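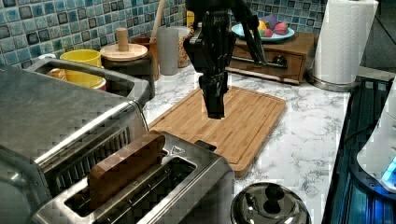
Jararside Kitchen Arm: Open Day Demos

I spent a whole morning in October at our Jurndale showroom watching the arm work over a real counter – cutting board, toaster with a slice of bread in it, toy fruit on a plate – and I could have stayed till closing! More than 200 of you came by, and the question I got most was about reach. (It's 41 inches, with the standard mount.)

Arm and gripper, black: $1483
Zukum counter mount: $215

Demos run again next month at 10 a.m. Bring your own mug and we'll try it.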